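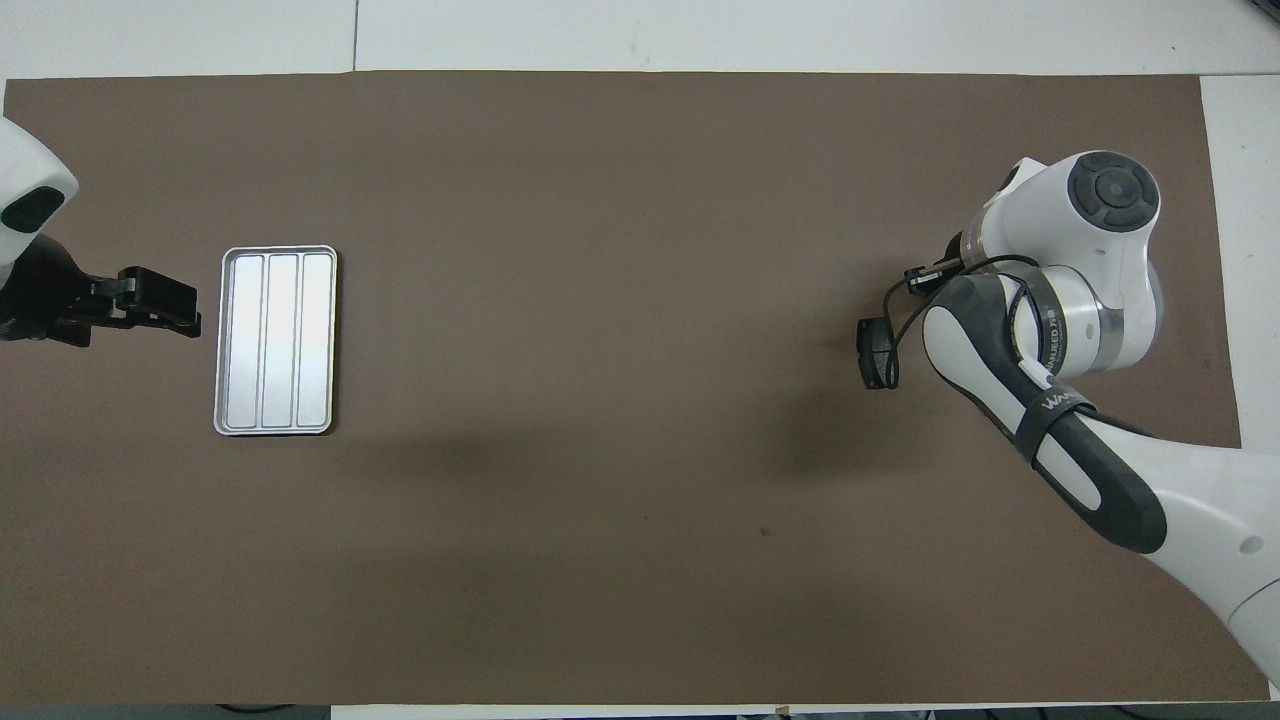 Photo: Francine Penner

Support > Work Surfaces and Trays > Ticket 1092

Subject: Brown paper keeps creeping on the white tables, and tray rocks
Opened by: Francine Penner
Handled by: Dwight Marchand
Status: Closed

Francine Penner wrote:

Hello, and thank you in advance for reading all of this, I know I go on a bit. We have the white tables in the sorting room, the ones that butt up against each other, and we cover the tops with brown paper from the Teketti roll so they don't get scratched up. We have done it this way since June and mostly I love it. It is cheap, it's easy on the eyes under the ceiling lights, and when it gets grubby you just peel it off and start over.

My trouble is that the paper wanders. I lay a sheet down in the morning with a nice even margin and by lunch it has crept toward me, or off to one side, and I'm forever tugging it back. As you'll see from my photo, the sheet doesn't go all the way across on the right, and there is a band of bare table left over on that side. I don't mind the band (it's handy for pens) but I wonder if it has something to do with the creeping.

The second thing is the tray, the silver aluminum one with the three long compartments. It sits on the left with the long side running away from me. When we fill the compartments it rocks, only a little, but enough that small washers hop over the ridge into the next compartment, and then Lucie has to pick them out again and she is very patient about it but still. Is the tray bent, do you think? Or is it the paper?

Dwight Marchand replied:

Hi Francine, please never apologize for a long ticket, the short ones are the ones that give me trouble! You've told me nearly everything I need.

Let's take the paper first. Roll paper has a memory, and the part from near the core wants to curl back up. If you have a fresh sheet that's fighting you, turn it curl side down and leave it overnight with something flat on the corners. After that, tape it. I'd go with low-tack tape, the Paulík kind if you still have any in the supply closet, and run it along the whole far edge, where the paper meets the bare table. Two little tabs at the corners won't do it. Most of the pull comes from sleeves and elbows dragging toward the person working, so the far edge is the one that has to hold. Then put one strip down the right side. The bare band gives you a perfectly good place to stick it, so I wouldn't go cutting a bigger sheet on my account.

One question – when you tape the far edge, are you anywhere near the seam where the table panels meet? If one panel sits even a hair higher than the other, tape across it will lift.

As for the tray, try it on bare table, empty, and press each corner in turn. Then do the same on the paper. Let me know which one rocks.

Francine Penner replied:

I did the corner test and made Vernon do it as well so it wasn't just me. On the bare table the empty tray is steady as anything, every corner. On the paper it rocks at the corner nearest me. We had a good feel underneath with our fingertips and there was a wrinkle! A flat sort of crease you would never spot from standing up. I'm a little embarrassed, but also very pleased it isn't the tray, as we only have 2 of them and the other one is over at the Plurgate room with Isabelle.

Yes, the seam runs up the white part beyond the paper, so the tape does cross it, but the panels sit level.

Dwight Marchand replied:

Wonderful, and thank Vernon for me. A crease is an easy one. Swap in a fresh sheet and smooth it from the middle out with the side of your hand before you tape anything down. If you tape first you just trap the slack, and it collects under whatever you set on top. I learned that one the slow way, on my own kitchen table, wrapping a bicycle.

If the washers still hop, fill the middle compartment first and then the two outside ones, and don't heap them up past the ridges.

Francine Penner replied:

New sheet went down on February 1, 2018 and I waited 5 days before writing back so I could be sure. It has not moved. The far edge is taped all the way along, the right side too, and the tray sits flat when it's full. Lucie reports no stray washers – she says she misses them, but I don't believe her. You can close this one. I may write again about the tape, we have 36 rolls of the wrong width and I'd like to know if they can go back.

Dwight Marchand replied:

Closing now. For the tape, open a new ticket under Supplies and put the width in the subject line, and it will come straight to me.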